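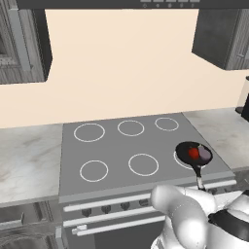 Gresach Creek water test results, anyone else read these?

mudpuddle_jo
So the county finally put up the lab sheets for Gresach Creek, the stretch below the Prasdale treatment plant. I read the whole thing over lunch and I'm a little stuck on the road salt numbers. The spot by the Lecomte footbridge came back at 631 milligrams of chloride per liter in the February sample. The spot upstream of town was 96. I'm not a chemist, I just walk my dog down there, but that's a huge jump in one little town, right? Does anybody know what it does to the bugs and fish?

trout_or_nothing
Yep, that's high. I fish that creek a lot and I quit bothering with anything below the footbridge a while back. Up past the mill there are still plenty of mayflies in spring. Down by Lecomte it's mostly worms and midges. I've been blaming the salt pile behind the highway garage for years, it sits right on the slope.

gretgate_gal
One February sample doesn't tell you much though. If they took it the morning after a thaw, of course it's high, the whole winter comes off the parking lots at once. What was the August number?

mudpuddle_jo
Good question, I had to go back and look. August isn't in there for the footbridge! They have it for the other sites but that row just says "not collected." Kind of annoying.

pondweed
Not collected is pretty normal, sometimes the water's too low to get a clean bottle. But gretgate_gal, I don't agree that a spike doesn't matter. The eggs and the little larvae are in the gravel right when the salt comes through. A trout can swim up a side stream and wait it out. A caddisfly stuck to a rock can't.

gretgate_gal
I didn't say it doesn't matter, I said one number doesn't tell you much. A few hours and a few weeks are very different for a bug. If it stays up there for days, ok, I'm worried. We don't know that from one bottle.

pondweed
Fair. I read you wrong, sorry. I'd still bet on days, that creek is slow down there with all the backed up water from the culvert.

saltydog_5
I drive a plow (not for this county, before anyone yells at me) and I want to stick up for the road crews a little. Most of what I see going down that shouldn't is from private lots. The stores hire somebody who gets paid by the bag and you end up with a crust of it on the sidewalk that crunches. Our trucks are set to put down a certain amount per mile and we get talked to if we go over.

trout_or_nothing
Ok but that pile behind the garage had no tarp on it all last winter. I drove past it every morning at 8.

saltydog_5
Yeah an open pile is bad, no argument from me. Ours is in a shed with a floor.

mudpuddle_jo
The shopping center lot drains straight into the creek too, now that I think of it. There's a pipe that comes out just above the footbridge. So it could be both?

kitchen_sink_chem
Could be three things! Don't forget water softeners. Prasdale is all hard water and everybody's softener flushes salt down the drain, and the plant can't take it out. That goes on all year, so a summer sample would be really handy for sorting it out. High in August too means softeners are probably a good part of it. If it's low in August, look at the roads and lots.

trout_or_nothing
Never once thought about softeners. I have one. Great.

kitchen_sink_chem
Check if yours runs on a timer. Mine was flushing every other night for no reason, I switched it to go by how much water we use and I buy way fewer bags now.

gretgate_gal
You can also get chloride strips pretty cheap. You dip one, wait a bit and read it off the chart. Not lab quality but fine for spotting a big jump. I'd do it above the pipe, below the pipe, and again near the plant.

mudpuddle_jo
Oh I would totally do that, I'm there every day with the dog anyway. Is it ok to keep the water in a jar and test it at home or do I need to do it on the spot?

pondweed
A clean jar is fine, chloride doesn't go anywhere. Rinse it with creek water first, and don't use one that had pickles in it. Write the place on the lid.

saltydog_5
Try to get one during the first big melt and then another 5 days after with no plowing in between. I'd like to know the answer myself.

mudpuddle_jo
Ordering strips tonight. I'll put the readings in this thread when I have some.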